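Clidport Family Support Centre

The Clidport Family Support Centre is a charity in the port town of Clidport which helps families with children under the age of 16. It offers day care, advice for parents, a lunch kitchen and a small number of foster placements. The centre is the oldest part of the Campos Trust, which also runs houses in Clotum and in the village of Trukine.

History

Before the centre was opened, families in difficulty in Clidport had to travel to Clotum, a journey of 64 kilometres, and the bus went only in the morning. Many parents who worked in the fish halls could not make this trip without losing a day of pay. A group of parents and teachers asked the town for a building in the old customs quarter, and they received the use of two floors of a former sailors' hostel.

The first director was Iker Villanueva, a social worker who had earlier led a night shelter in Clotum. Under his direction the centre began with day care only. The kitchen was added in the second year, after the teachers of the nearby primary school reported that several children came to lessons without breakfast. Foster placements started later, when the regional authority gave the trust a licence for them.

The closing of the larger of the two fish halls changed the work of the centre very much. Requests for help with rent and with debts became more frequent than requests for day care, and an advice office was opened on the ground floor. It is still the most visited part of the house.

Services

The day care has 70 places. Children are accepted from the age of one year, and places are given first to parents who work in shifts or who look for work. The groups are mixed in age, so that brothers and sisters can stay together. The fee depends on the income of the household, and families with the lowest income pay only for meals.

The advice office is open to every resident of the town, also to those without children. Its staff help with letters to landlords, applications for school transport and the first steps of debt settlement. Legal questions are passed to a lawyer who comes from Clotum every second week.
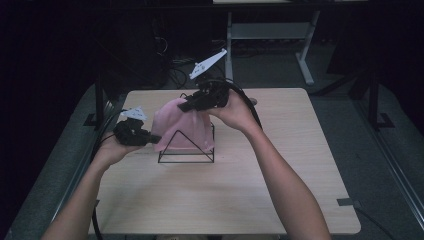
This page was last changed on 20 April 2020, at 18:42.

Foster placements are arranged with families who live in Clidport or in the villages near to it. The centre tries to keep the child in the same school. A new foster family takes part in a course of five evenings and is visited every month in the first year, later every three months. The placements are usually short, and in most cases the child returns to the parents or to other relatives.

In the summer holidays the house in Trukine receives children from Clidport for stays of one week. The house stands beside a lake and can take up to 101 guests, if the tents in the garden are used as well. Children from both towns of the trust stay there at the same time, and this was a wish of the parents, who found the earlier separate weeks too quiet for older children.

Organisation and funding

The Campos Trust is governed by a board of seven members, of whom two must be parents of children in the day care. The board meets in Clidport and in Clotum by turns. Each house has its own director and keeps its own accounts.

The largest part of the money comes from the regional authority, which pays for the day care and for the foster placements. The advice office receives nothing from the region and depends on the town and on private gifts. A circle of supporters, called the Friends of the Hostel, has 1000 members and pays for the kitchen. The name remembers the former use of the building, although it has had no guests from ships for a long time.

Building

The hostel has four floors and was built of yellow brick. The day care uses the first floor, where the old dining room of the sailors was divided into three group rooms. The two upper floors belong to the harbour office, and the shared staircase was for years a matter of dispute, mainly on account of pushchairs. It was settled when the centre received its own entrance from the courtyard.

See also

Campos Trust
Clotum Night Shelter
Trukine Lake House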